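Handout for week 6. Read before the lab session and bring it with you. Office hours are unchanged.

# Can machines do chores yet?

Last week we ended on the question Kerstin Rønning asked from the back row: if a robot can weld a car body, why can't I buy one that tidies the living room? The short answer is that the welding robot doesn't have to find anything. The car body arrives in the same place each time, held in a fixture, and the arm repeats a path it was given. In a living room there is no fixture.

## What counts as "doing" a chore

For this course a machine does a chore when it meets these conditions:

- It starts from the room as people left it.
- It finishes without a person stepping in.
- It leaves the room in a state the owner would accept.
- It knows when to stop.

The last one gets skipped in most demos. A person picking things up off the floor looks around, sees nothing left, and quits. A machine needs some test for "nothing left," and the test has to cope with things under the couch.

Vacuum robots pass on a good day, but they pass partly by leaving out the hard part. They go around the sock. Dishwashers and washing machines also do their piece well, and again a person loads and unloads them. Most of the time in laundry goes to sorting, moving and folding.

## Shop floor against home

| | Shop floor | Home |
|---|---|---|
| Objects | Few kinds, known ahead | Many kinds, new ones every week |
| Position | Fixed or nearly so | Anywhere |
| Lighting | Set by the plant | Lamps, windows, time of day |
| Cost of a stop | High, but staff are on site | Low, but there is no one trained to fix it |
| Success rate wanted | Very high | Depends on the chore |

The shop floor isn't one thing either. Halvard Isaksson's guest talk on the Hedlund packing line made this point well. The palletizing there is fully automatic. Mixed returns, where a carton may hold anything, are still opened and sorted by hand.

## The arithmetic of small failures

Suppose a machine picks up one object correctly 98 times in 100. That sounds good. A messy playroom can easily have 20 objects on the floor. If each pick is independent, the chance of clearing all of them with no miss is 0.98 to the power 20, or 0.67 when rounded. One room in three has a miss in it.

A miss is not always a failure. If the machine notices and tries again, the job still gets done. So there are two numbers to ask for when you read a paper or a product page: how often the pick works, and how often the machine knows that it didn't. The second is often not reported. Write it down as "not given" if you can't find it — don't guess.

## Picking things up

Tidying comes down to a loop: find an object, decide whether it belongs there, reach, grip, carry, release. Some notes on the grip step, as this is what we do in the lab.

1. **Boxes.** Flat sides suit a two-finger gripper. Trouble starts when the box is wider than the opening or sits flush against another box.
2. **Cloth.** Easy to grab, hard to know what you grabbed. A folded towel and a crumpled one need different plans. Prenidance, the folding project Frøydis Bakke described, spends most of its effort on finding a corner.
3. **Balls.** The shape looks the same from every side, so the angle of approach matters less. On the other hand, a ball touched off center can roll away, and the fingers need to close on both sides at nearly the same moment. With two tennis balls on one surface, the machine must also pick an order and keep track of the second while it handles the first.
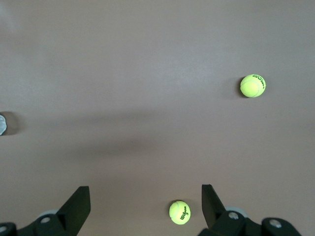 ## Before the lab

Read the Plavdale case notes, sections 2 and 3. Then choose one chore from your own home and break it into steps small enough that each has a clear finish. Mark every step where you used your eyes, and every step where you used touch alone.

Bring one page, handwritten is fine. Randi Öberg will collect them at the door. Groups stay the same as in the Stullo exercise.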